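Flindwood Running Log: README

Version 5 of the Flindwood training log. One row per run, kept by hand since I joined the Flindwood group, plus a smaller table for races. People in the group asked for a copy so they could compare weekly mileage, and this page explains what is in it.

Files

runs.csv: 1,258 rows, one for each run or run/walk
races.csv: 64 rows, one for each race I started, finished or not
shoes.csv: one row per pair, with the date it went into use and the date it was retired
routes.txt: short notes on the routes that have names

Columns in runs.csv

date: the day the run started, local time. A run that went past midnight stays on the day it began.
miles: two decimal places, from the watch unless the source column says otherwise.
time: hours, minutes and seconds of moving time. Stops at lights are taken out. Stops at aid stations are left in.
type: easy, long, tempo, track, hills, race, pacing or other.
route: a name from routes.txt, or blank.
surface: road, trail, track, treadmill or mixed.
shoes: matches the id column in shoes.csv.
source: watch, map or guess.
feel: 1 to 5, where 5 is a good day. I filled this in the same evening when I remembered to. Blank means I forgot.
notes: free text, spelling not fixed.

Where the numbers come from

Most distances are from a wrist watch. The watch reads long on the Treteck loop, where the path runs under the trees by the river, and I have left those readings alone. If you want a corrected figure, the loop was wheeled by the club and the length is in routes.txt.

Treadmill miles are whatever the treadmill said. The machines at the Yadav gym do not agree with each other, so treat those rows with care when working out pace.

Rows marked "map" were traced afterward on a computer. Rows marked "guess" are runs with a dead battery on a route I did not know well enough to trace. Leave them out if you are doing anything with pace. I keep them in for weekly totals.

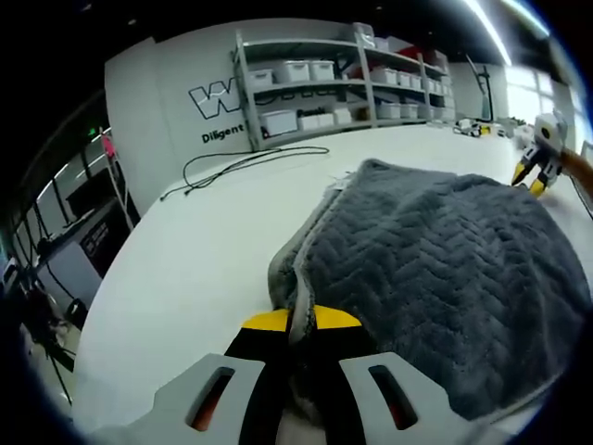 Nabil Smadi
Log keeper and long-run pacer, Flindwood runners

Weeks and totals

A week runs Monday through Sunday. The totals in my race reports sometimes use any seven days in a row, so they can come out higher than what you get from the file. Both are correct for what they measure. If you quote a weekly number from here, say which one you mean.

Track sessions include the warmup and cooldown as part of the same row. The repeats go in the notes, usually in the form "800 x 5, 400 jog." I never logged the splits separately, and a few of them exist only on paper.

Pacing duty is logged as type "pacing" and also appears in races.csv with the role column set to "pacer." Do not read anything into my finish times on those days. They are somebody else's goal time.

Known problems

Several rows in February have the wrong shoe id. I was switching between two pairs of the same model and wrote down the first one every time. Total miles for the two pairs together are right.

The surface column was added in version 3. Older rows were filled in from memory and from the route name, so "mixed" is used more than it should be.

Flalla Half is listed twice in races.csv under the same year. I dropped out of the first one and ran the rescheduled one after the storm. They are two separate races, so please keep both.

Heart rate is not included. I wore the strap too rarely for it to be useful, and the wrist readings on cold mornings were nonsense.

There are no start times and no map tracks in this release. Many of the runs begin at my front door or at a friend's, and I would like to keep it that way. Names of running partners have been cut down to initials in the notes.

Using the log

Copy it, chart it, put it in a spreadsheet. A mention of the Flindwood log is enough if you post something based on it. It is one runner's training with plenty of bad weeks in it, and it should not be used as a plan. If you find a mistake, tell me the date and the column at the Tuesday run.

Changes in version 5

Added shoes.csv.
Merged duplicate rows from the watch swap.
Changed "fartlek" to "other" in the type column.
Fixed the date on the last two races.

Last edited Thu 4 April.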